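Kitting cells and what happens to the people on the bench
Shop Floor Talk > Assembly and Wiring

benchlead42
We build small control units at Clasbridge. In November we moved kitting to a two-arm cell from Zomance. The arms pick a board and a harness out of the bins and lay them in a steel tray.

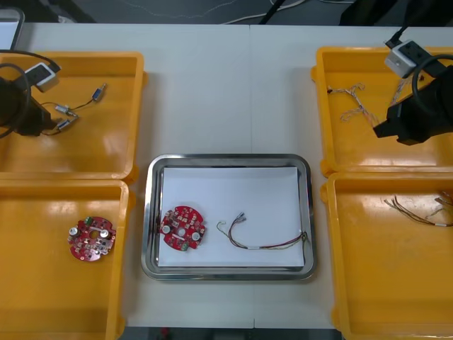
Kitting used to be where new hires started. Now they start on test, and it takes them longer to learn the parts. Has anyone else run into this?

pimentel_2nd_shift
Same at Pimentel. We lost 2 kitting spots and both people went to rework. Pay stayed the same, but the job is harder on the eyes.

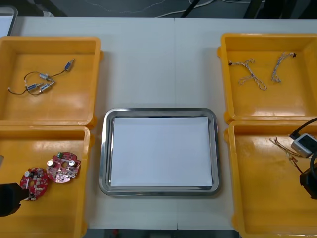

Refilling is the part I would watch. Somebody has to keep the bins stocked, and that person ends up tied to the cell all shift. With two boards in a bin and nothing on the paper yet, you can see how often a person would be walking back to it.

oldcrimper
Disagree. At Berner the refill job rotates every 2 hours and people ask for it. I did hand kitting for 5 years and my wrists don't miss it.

benchlead42
Rotation might work for us. We have 33 people on days. 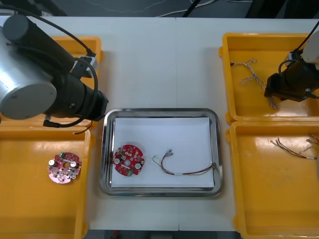

My bigger worry is inspection. The kitter used to catch a bad crimp just from handling the wires. With the board and harness side by side on white paper they are easy to look over, but someone still has to be given the time to look — and right now that isn't on anyone's sheet.

oldcrimper
Then put it on the sheet.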